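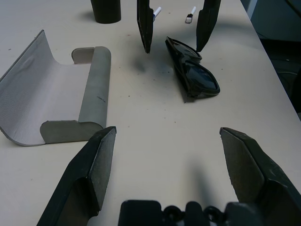 Black sunglasses and an open gray case, with small dark specks on the table.

Magazine > Home & Habits > Small Things

A Place to Put Them Down

I have lost more sunglasses than I have owned umbrellas, and I have owned a great many umbrellas. There was a pair left on a ferry, a pair sat on by my brother (he still says they were in his chair), and a lovely pair from Benítez that cost me $43 and lasted 3 weeks. So when I went to see Áine Ní Mhurchú, who has been mending frames in Flestgate since before I could drive, I brought my latest scratched pair along like a child with a sick hamster.

She held them up to the window and sighed, very kindly. "You put them in your bag bare," she said, and of course I did, in with the keys and the loose change and half a granola bar.

Áine likes a stiff case that opens wide, with a lining gentle enough to leave the lenses alone. Fold the arms first, she told me, left and then right, and lay the glasses in with the lenses away from the hinge. Grit does most of the damage, so every so often she turns a case over and taps it out on the back step, and I have to say it's amazing what falls out!

Her neighbor Ademir Holanda keeps his case by the front door, open, all summer long. It gets scuffed, he says, and that's fine by him, he'd much rather it was the case. I've started doing the same on our hall table, and since June I've only had to go back for my sunglasses once, when I'd left them on my head.

More in Small Things
The Drawer Where Batteries Go
Wonel Wool and How to Wash It
A Good Hook by the Door
Keys, Again

Contact the editors | © Nodau Magazine | Back to top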